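Intake Procedure, Revised

Nestor Macaraeg wrote the procedure in January. It ran to 137 lines and covered every soft item left at Tuvow after closing. Items were to be flattened, checked for a name, folded twice and entered in the ledger. The ledger had space for 2,000 entries. Item 981 had been open since Wednesday.

Milagros Bañez read the entry again. Under Type, Nestor had written "bag," crossed it out, written "cap," and crossed that out as well. Under Color he had written "blue, red-orange trim." Under Owner there was a dash.

"It has a logo," she said.

"Small. Gray-white. Line 40 says a logo is not a name."

"My brother had one like it at Collcombe."

Nestor turned to the page for relatives. There were 2 conditions, and she met the first.

"Did he carry it or wear it?" he asked.

She considered this for some time. The table was light wood and took creases out poorly.
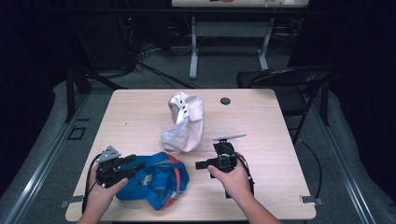 Tuvow Unclaimed Articles Section, Soft Goods Desk

The white one behind it had no entry yet. It stood up in a loose arch, and the procedure assumed that cloth lay down.

"Both," Milagros said.

Nestor uncapped his pen and added a line to the form.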